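地上那些纸
展厅布置与撤场之间,收拾这件活儿怎么干

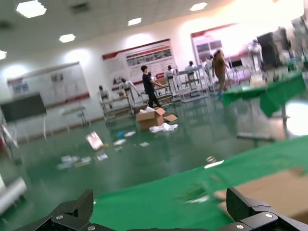
先说纸箱。进展厅第一眼看到的总是纸箱,敞着口,四片盖子翘着,绊脚。谁都说等会儿收,等会儿就到了下午。

Deltemden 的这个展厅我前后去了三趟,都是一月,都冷。搬货的门一开就不关,风灌进来,地上的碎纸跟着跑。地坪是绿色的,亮,刷的环氧,白纸片落上去特别显眼。灰地砖能藏东西,绿地坪藏不了。掉什么看见什么。

带我看的人叫 Yaa Quaye,干布展撤展这一行,给一家叫 Prilum 的公司干。她走路快,说话也快,我笔记记得七零八落,有几页回来自己都认不全。下面能写多少写多少。

一、箱子开了就得管

她的规矩,箱子打开之前先想好往哪儿放。盖子、填充、里头的包布,各有各的去处。听着是废话。但你去现场站半小时就明白,几乎没人这么干。胶带一划,盖子一掀,手就往里掏,包在外面那层布或者塑料膜往旁边一扔,东西抱走了。膜留在地上,人踩过去,膜滑,差点摔。

Yaa 自己的做法:膜先掏出来,叠都不用叠,团紧了塞进一只大袋子,袋口夹在桌边。箱子掏空,当场踩扁。胶带不撕,刀沿着底缝走一道,压平了靠墙立着,棱朝一个方向。

“立着,别平摊。”她说,“平摊就有人往上面放杯子。”

要留着回程再用的箱子另算。这种不能踩,得四片盖子往外折,套在一起摞。外面拿粗笔写展位号,写两面,挨着的两面。写一面的后果是撤场那天晚上,一大排箱子全是背对着你,一个一个转。她说她转过,转到半夜。

我问,写顶上行不行。

她看我一眼。箱子摞起来,顶上谁看得见。

好吧。

还有填充物。泡沫块好办,跟着原箱走。难的是那种碎纸条、碎泡沫粒,倒出来就回不去了。她的办法是箱子里先衬一层大塑料袋,到货的时候要是发货方没衬,就在回程补上。Prilum 给客户发的装箱单最底下有一行小字,专门说这个。有没有人看,另说。

二、桌子

桌子铺绿布。每张都铺,布拖到桌腿下半截,底下就成了仓库。撤展最怕掀桌布,底下什么都有。半盒订书钉,插线板,别人的午饭。

布展那几天桌面才是重灾区。剪下来的纸边,裁剩的硬纸板,标签背面的那层底纸,一会儿工夫就铺满了。硬纸板尤其讨厌,它平,颜色又老实,大家觉得它有用,垫一垫、挡一挡,结果一块板子从头一天躺到最后一天,谁也没用过它。

Yaa 的说法是桌上只准放三样:正在用的,马上要摆出去的,刀。刀必须有固定位置,桌子右上角,刀片收回去。别的一律下桌。

下桌去哪里?她在每两张桌子中间放一只空纸箱,不封底胶带只折底,箱口套袋子。碎纸直接往里划拉。手一抹的事。箱子满了把袋子提走,箱子还在那儿,换个新袋。

这招便宜,我回家就用上了。厨房那张桌子,同样的毛病,快递撕下来的单子全在上面。

绿布本身也要说两句。这种台呢一样的布沾纸屑,小白点落上去拍不掉,越拍越往绒里钻。用胶带粘,宽的那种,反绕在手掌上,从中间往边上按,别来回搓。搓了起毛。水也别用。她见过有人拿湿抹布擦,干了一圈印子,正好在最靠过道的那张上。后来用宣传册压住了。

布的接缝朝里,靠墙那面。长边垂下来的部分前面齐,后面随便。这都是看熟了才会知道的事情,第一次干的人往往花一个钟头把后面也拉得笔直,前头倒歪着。

三、地面,从远处往门口扫

收拾地面她有顺序,而且不许乱。

大件先走。箱子、卷材、空托盘,能推的推,能扛的扛。然后捡,弯腰用手捡,不拿扫帚。纸片先捡。为什么要先捡呢,我当时也想问,看她扫了一段就懂了:亮地坪上纸片贴着地,扫帚过去它不动,或者翻个身又躺下。薄纸还会飘,扫帚带起一股风,它比你先走。

捡完再推尘。宽推,布头那种,喷一点点水,一点点。从最里面那堵墙开始,一条一条往门口走,压着上一条的边。走到门口一次撮起来。千万别走到一半回头补,她说补一下就多一道印。

最后才是拖。很多时候根本不用拖。

门得关上。这条放在哪儿都合适。门开着扫地,等于请风帮忙,风帮的都是倒忙。可是搬货的人要进出,门关不住,两边就为这事吵。我在的那天就吵了一回,吵完门还是开着。后来拿两块压扁的纸箱板子竖在门缝那边挡着,管一点用。

小东西单独收。螺丝、扎带头、笔帽、瓶盖、垫片,凡是圆的硬的,一律进一只矮塑料盒,盒子放在入口第一张桌子上。当天不扔。“第二天早上一定有人来找。”她说得很肯定。我第二天早上去,真有人在那盒子里翻,翻什么我没好意思问。

翻到没有也不知道。

四、卷着的东西

地毡、背景布、海报、保护膜,都是卷。卷的麻烦在于它站不住也躺不稳,靠墙会滑,放地上会滚,放桌上伸出去一截,正好捅人腰。

Yaa 找了旧的扫帚架,就是墙上那种带夹子的,改了放卷材。进场先把架子立起来,比桌子还早。没有架子的时候用空箱子,高的,窄的,底下压点重的东西,卷材竖着插进去,像伞桶。绝对不要横着搁在过道里。

海报是另一回事。墙上的展板上去以后就不归她管了,归她管的是揭下来的保护膜。一张大海报揭下来的膜有海报那么大,带静电,粘手粘袖子粘裤腿,甩都甩不掉。她的手法:从上角揭,揭一截卷一截,卷到底是紧紧一根,用自己的尾巴一粘就住了。我试了一下,揭成一团,笑场。旁边的师傅看不下去,接过去做了一遍,几秒钟。

边角有翘起来的,拿手掌焐一会儿再压,别用指甲。指甲会留白道子,灯一打全看见。这个厅顶上的灯是六角形的,亮得不留情面。

五、人往哪儿走

收拾说到底是路的事。东西往外走,人往里走,撞在中间。

她进场做的第一件事是拿纸胶带在地上贴一条线,从卸货门到最里面的墙,宽度够两个人抬着箱子对面过。线里面什么都不许放,一只鞋都不行。凡是放进线里的东西,不问是谁的,直接挪到门口。挪过一次大家就记住了,挪的那次当然要挨骂。

纸胶带有讲究。要低粘的,撤的时候往回贴着地揭,角度压低。这个厅有过教训,有一家图省事用了包装胶带,揭下来带走一层漆皮,补的那块颜色比旁边深,现在还能找到。场馆那边押金扣了多少,她没说,反正脸色不好。

金属货架靠近路,但架子的开口背对路。取东西的人站在架子后面取,伸手、转身、放下,不占道。这么摆,看着别扭,因为从过道走过去看到的全是架子背面。习惯就好。

午饭时间是最乱的。手里活儿一停,东西原地放下,回来找不着,重新开一只箱子。于是一件事开了两只箱子,地上两摊。她的对策很土:吃饭前收一遍,收得浅,只收地面。三十秒也行,喊一嗓子,大家都弯一次腰。真有用,我跟着弯了。腰疼。

六、那只叫 Bonsu 的袋子

得提一下袋子。她们用的是 Bonsu,一种编织的大方袋,四个角有提手,立得住,不倒口。普通垃圾袋装纸板,角一戳就破,一破就从底下一路漏到门外。Bonsu 装满了两个人抬,倒空了抖一抖再用。有人拿它装衣服搬家,也挺好。

缺点是占地方。叠起来还是厚厚一沓,车里塞不下几只。还有味道,新的有一股胶味,得敞着放一夜。

价钱我忘了问。写稿时再去问,她在别的城市,回了三个字:不便宜。

七、扔不扔

这一段本来想写长,版面不够,挑要紧的。

一场中等的展,压平的纸箱超过一千只,这是 Yaa 给的数。全堆一起什么样子,我没见着,她说从卸货门一直码到停车那边。里面有不少只用过一次,干净,棱角都在。扔了心疼。

Prilum 的做法是留。留尺寸标准的,留双层瓦楞的,留印字少的。淘汰的标准也简单:用手指按箱子的角,软了就不要。受过潮的纸箱看着没毛病,摞到第三层才塌,塌的时候下面那只一定装着玻璃。

留下来的拉到一个小仓库,仓库门口写着 Grovel,是前一个租户留的招牌,懒得拆,大家就管仓库叫 Grovel 了。“送 Grovel”,意思就是别扔。新来的人听不懂,以为是什么公司,还打听过人家的电话。

仓库里按高矮排,扁着立,像书。找的时候手指一拨。她给每一排前面挂了一张硬纸牌,写长宽高,字很大。我拍着那些纸牌想,我家的储物间要有这个一半就好了,去年搬家的箱子在里头做了一年多的窝,扁的没扁,满的没开。

白色的碎纸不留。塑料膜看情况,整张的、没粘过胶带的留,皱了的走。她对皱了的膜没有感情,看都不看。

八、回家能用的几条

编辑让我加个实用的,匆忙列一下,都是从现场偷来的,顺序不重要:

开箱前在手边放一只空袋子,口撑开。
箱子空了当场压平,别过夜。
写字写相邻的两面。
剪刀裁刀有固定的角,用完回去。
先捡纸,在扫地。
绒面桌布用胶带粘,从中间往外。
圆的小零件进盒子,隔天再扔。
卷着的东西竖着放。
留一条路,宁可别处挤一点。

最后那条我家做不到。过道本来就窄,现在还立着自行车。

离开展厅那天是傍晚,灯还都亮着。Yaa 在门口跟人核对单子,少了一卷布,找了一圈,在桌子底下,绿布盖着。她把布抽出来,顺手把桌布前沿拉齐,又往里走了。我喊她说再见,她举了一下手,没回头,手里还攥着一团胶带。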